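Stolgate Countertop Care: Frequently Asked Questions

How soon can I use my new countertop?

You can set light things on it as soon as the installers leave. Wait 24 hours before you put weight near a seam or run water in the sink. The adhesive under an undermount sink and the caulk along the wall both need that time. If the plumber is booked for the same afternoon, ask to move the visit to the next morning.

What do I clean it with?

Warm water, a soft cloth and a few drops of dish soap. Wipe with the soapy cloth, wipe again with plain water, and dry with a towel. Most complaints about streaks come from soap that was left on the surface. Dark colors show streaks, fingerprints and hard water marks more than light ones do, so drying matters more there.

Can I use vinegar or lemon juice?

Not on natural marble, travertine or limestone. Acid dulls the polish and leaves a pale mark called an etch. An etch is damage to the stone itself and no cleaner will take it off. On laminate and quartz, diluted vinegar will not hurt if you rinse it, but soap does the job just as well.

What is the difference between real marble and a marble pattern?

Real marble is cut from a block, so the veins go all the way through and no two slabs match. A marble pattern is either printed, as on laminate and porcelain, or mixed in during manufacture, as on quartz. Printed patterns repeat. On a long run you may find the same vein twice, and you can ask us to lay out the sheets so the repeats don't fall next to each other.
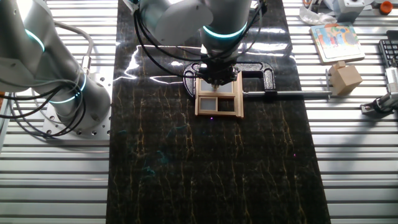 Patterned surfaces are also easier to live with. They don't need sealing, and a spill that sits overnight will usually wipe up. The drawback is repair. A deep scratch in a printed surface goes through the color and can't be polished out, while a scratch in stone often can.

Does my countertop need to be sealed?

Marble and most granite, yes. Laminate, quartz and porcelain, no. To check stone, put a spoonful of water on it and come back in ten minutes. If the spot has gone darker, it is time to seal. Clean the surface the day before, let it dry overnight, and follow the time on the sealer label. Don't let extra sealer dry on top, as it leaves a haze.

Can I put a hot pan on it?

Use a trivet on every surface we sell. Granite and porcelain stand up to heat best, but a sudden change in temperature can still crack them near a sink cutout. Laminate can blister and quartz can discolor. Slow cookers and toaster ovens should also sit on a board if they run for hours.

How far can the counter stick out without support?

For laminate on a standard core, 10 inches. For stone and quartz, it depends on the thickness and we will tell you when we measure. Anything past 18 inches needs brackets or legs, whatever the material. Please don't let anyone sit or stand on an overhang.

I have a chip on the front edge. What should I do?

Save the piece if you can find it and keep the area dry. Small chips in stone and quartz can be filled with color-matched resin. On laminate, use the Jevden repair paste in the shade printed on your order sheet. It sets quickly, so work on one chip at a time and scrape it level with the plastic blade in the box.

Where do I find my color code?

It is on the second page of your order sheet, under the edge profile. If you bought the house with the counter already in it, look for a sticker inside the sink cabinet. We can look up past jobs by street address. Codes that start with 867 have been discontinued, and we may only be able to offer a close match.

What does the warranty cover?

Seams that open, edges that lift, and faults in the material. It doesn't cover heat marks, etching, scratches, or chips from dropped objects. Warranty visits are not scheduled in December.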